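In praise of the kitchen table

By Naheed Abbasi

When we moved to Hollcombe we had a perfectly good room for a study, with a window over the lane and a door that shut, and I have written in it perhaps twice. Everything else I've done in that house, the letters and the tax and the long sulks over crosswords, has been done at the kitchen table, with the radio going and somebody wanting to know where the scissors are.

I used to be rather ashamed of this. My friend Jarmila, who is a tidy person and has a desk with drawers that close, once told me that a table which is used for everything is never ready for anything, and I went home and cleared the lot off and felt very virtuous until teatime. By then there were seed packets on it again, and a school jumper waiting for a button, and I remember being pleased to see them.

My quarrel, if a mild person may have one, is with the way new homes are being built. I went to look round the flats at Semell in September, because my nephew was thinking of one, and they were bright and warm and had cupboards that opened when you leaned on them. There were 47 of them, and in the ones we were shown the only place to eat was a sort of shelf with two high stools. Two! The young man was very kind about it and said most people have their supper on the sofa now, and I dare say they do, but I wondered whether they'd been given much choice.

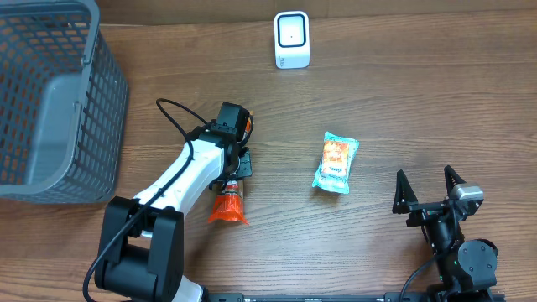 A shelf won't do for homework, you see, or for cutting out a dress, or for the sort of talk that only gets going once the plates have been pushed to one side and it's too late to start anything sensible. My father taught me long division at a table, and my aunt told us she was leaving my uncle at the same one, and both of these took several evenings.

I know that space costs money, and I wouldn't want anyone to go without a bedroom for the sake of a place to shell peas. But I would happily give up the second bathroom, and the little alcove for the coats, and I suspect a good many families would do the same if they were asked before the walls went up. My nephew took the flat in the end. He has bought a folding table, and six of us are going over to try it.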